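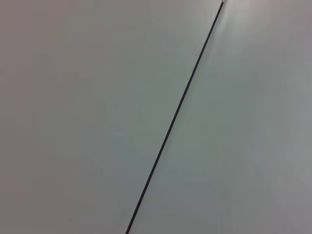
*A narrow dark line between two plain pale surfaces*

A **panel gap** (also called a *shadow gap*, *reveal* or *open joint*, depending on the trade) is the narrow space left between two neighboring panels in furniture, cabinetry, wall lining or appliance casings. Seen from the front it reads as a thin dark line, darker than either panel when little light reaches the bottom of it. Gaps are left so that parts can move, swell, shrink or be taken off again without rubbing against each other, and they are also used as a visual device in plain interiors with few moldings or handles.

The term covers both working gaps, such as the one between two cabinet doors, and fixed gaps, such as the one between two sheets of wall paneling. A joint filled with grout, caulk or a cover strip is usually called a seam or a filled joint and is treated separately.

## Terminology

Usage varies. Cabinetmakers in North America generally say *reveal* for the visible space around a door or drawer front, while fitters of wall panels prefer *open joint*. *Shadow gap* is more common among architects, and in that setting often means a recess between a wall and a ceiling or between a wall and the floor, where a baseboard would otherwise go. *Shut line* comes from car bodywork and has passed into the language of appliance and office furniture makers.

A *groove* differs from a gap in that it is cut into the face of a single board. From a short distance the two can be hard to tell apart, and grooves are sometimes cut on purpose to make one large board look like two. In a well-known price list issued by the Pratport cabinet works, these were sold as "false joints" and cost less than real ones.

## Purpose

### Movement

Solid wood changes width with the moisture in the air. Manufactured boards move less, but their edges can swell if water gets behind the edge covering. A gap gives the material somewhere to go. Metal and plastic panels respond mainly to temperature, and long runs of them need more room at the joints than short ones.

### Clearance

A hinged door swings through an arc, and its far edge comes slightly closer to its neighbor as it opens. If the gap is too small, the two edges touch. Thick doors need more clearance than thin ones, and a small bevel on the back edge is a common way of getting it without making the gap look wider from the front. Drawers travel straight out and can be fitted more closely.

### Removal

Access panels, such as those covering pipes or wiring, are commonly set with an open joint on all sides so they can be lifted out. Painting over the joint defeats this, and a panel that has been painted in usually has to be cut free with a knife.

## Appearance

The look of a gap depends on its width and depth and on what lies behind it. A deep gap appears nearly black even between white panels. A shallow one may show a strip of bare board or the face of the cabinet box, which is why makers often paint this area dark or cover the edge in the same finish as the front.

Light also matters. When light falls across the joint, the edge nearer the source tends to disappear into shadow and the opposite edge may catch a faint bright rim. Two panels of the same color can look like different colors if they are not quite in the same plane, as each one then reflects a different part of the room. Glossier finishes make this more obvious and matte finishes hide it to some degree.

The eye is sensitive to a gap that tapers. A joint that is slightly too wide along its whole length is rarely noticed, but one that narrows toward one end tends to be, especially beside a second joint that runs parallel. For this reason fitters usually adjust for evenness first and for width afterward.

## Setting and adjustment

Fixed panels are commonly set with spacers, which are removed once the fasteners are in. Plastic shims, scraps of card and folded sandpaper have all been used. The first panel is leveled with care and the rest are set from it, although on a long wall it is better to check each panel against a line, as small errors add up.

Doors hung on modern concealed hinges can be adjusted after fitting. Most hinges of this kind have:

- a side screw, which moves the door left or right and changes the gap
- a depth screw, which moves the door toward or away from the cabinet
- a height adjustment, often a cam or a slotted plate

To correct a tapering gap, the side screws on the upper and lower hinges are turned by different amounts. Drawer fronts are adjusted in a similar way, through clips on the runners or oversized screw holes behind the front.

If a gap cannot be made even by adjustment, the cabinet itself may be out of square. Shimming one corner of the base will often bring the doors back into line – this should be tried before any door is trimmed.

## Faults

**Closed gap.** The panels touch, or nearly so. In doors this leads to worn edges and a scraping sound. The usual causes are loose hinge screws and swollen edges.

**Stepped gap.** One panel stands forward of the other. On cabinet doors this is a depth setting. On walls it usually means the framing behind is not flat.

**Wandering gap.** The line is not straight. Either an edge was poorly cut or a panel has bowed. A bowed door can sometimes be pulled flat with a tensioning rod let into the back, but a badly cut edge has to be recut.

**Filled gap.** Dust, grease or old paint has collected in the joint, making the line look gray and uneven.

## Cleaning

Open joints collect dust, and in kitchens the dust binds with grease. A soft dry brush drawn along the joint removes most of it. A vacuum with a narrow nozzle is suitable for deeper gaps. Where the deposit is sticky, a thin cloth lightly dampened with mild dish soap can be wrapped over a plastic card and run along the line, followed by a dry cloth.

Water should not be sprayed directly at a joint between manufactured boards, as it can run behind the edge covering. Metal scrapers chip painted edges. On wall panels with a hollow space behind them, compressed air tends to push the dirt farther in.

## In interior design

Plain fronts separated only by thin dark lines became a common feature of fitted kitchens and storage walls once concealed hinges and push latches were widely available. The lines take over the work of ordering the surface that was earlier done by frames, beading and handles. Designers often align them with other edges in the room, such as the top of a door opening or the joints in floor tile.

The designer Humaira Tanoli used continuous vertical gaps in the storage wall of the Grallora reading rooms, where 34 doors and fixed panels share the same joint width and cannot easily be told apart when shut. Ehsan Soomro, who fitted the wall, later adapted its spacer system for the Magagula line of closets. A setting guide for that line, printed in Pramascombe, is still used by some installers for other makes.

## See also

- Baseboard
- Concealed hinge
- Edge banding
- Expansion joint
- Tongue and groove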